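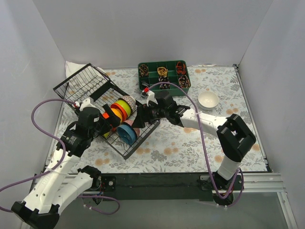

Etenesh Negussie was up a stepladder when I got to Mtshali, taking down the paper snowflakes that had been hanging in the front window through the holidays. She waved me in with a roll of tape around her wrist and told me to mind the boxes, and it took me a while to find somewhere to stand. The store closes for good at the end of January. After that Cusbridge will have no housewares shop on its main street, and if you want a saucepan you'll have to drive out to the Irnico on the highway or wait for a package.

"People keep coming in and saying they're sorry, as if somebody died," she told me once she was down and had put the kettle on in the back. "And then they tell me what they bought here when they got married. I've heard about so many toasters this month, you wouldn't believe it. I love it, I really do, but I go home hoarse!"

She has managed the place for 4 years and worked the floor before that, starting under Masanobu Shibata, who still comes by most mornings for a cup of tea and to straighten the towels. He was sitting by the register when we came back out front, in his coat, and he was happy to be drawn in.

"The rent was always going to be the thing," he said. "When I had the shop, I could look at a good December and know I was all right until summer. Now a good December gets you to February, maybe." Was this December a good one? He looked at Etenesh, and she tipped her hand from side to side.

The landlord's new lease would have raised the rent by $376 a month, she said, and she doesn't think that was unreasonable, given what the units closer to the station are getting. It came on top of a slow fall and a heating bill she'd rather not discuss. She spent two evenings going over the numbers with Thabiso Sithole, who keeps the books, and by the end of the second one they had both stopped talking.
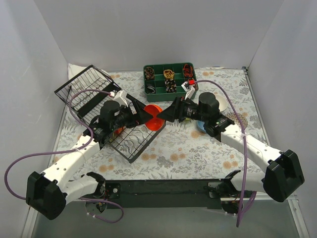 What sold and what didn't is a subject she can go on about for as long as you'll let her, and I was glad to let her. Knives went online years ago, she says, and so did anything with a plug. What kept the lights on was the stuff people want to touch before they pay for it, glasses and oven mitts and table linen most of all. Flowered cloths never let her down, the pale sort with soft green leaves and little peach blossoms, and she would reorder those when she wasn't reordering anything else. "You can't tell from a screen if the peach is going to come out orange," she said. "So they'd come in and hold it up by the door, in the daylight, and ask me, and I'd tell them the truth."

Five people work at the store, counting her. Themba Coetzee, who runs the stockroom, has already been hired by Brultero, the hardware store across the street, and will start there in February. Ermira Radulović is going back to school. The other part-timer hasn't decided, and Etenesh has been writing references in the evenings.

As for herself, she'd like to sleep for a week, and then she might rent a table at the Cusbridge market in the spring, linens only, and see how it goes. Masanobu has offered to help carry. "He'll straighten everything," she said, and he agreed that he would.

Everything left in the store is marked down, and the shelves and display stands are for sale too if you can take them away yourself. Gift cards are good until the last day. The doors open at 10 each morning, though Etenesh says to knock if you see the light on.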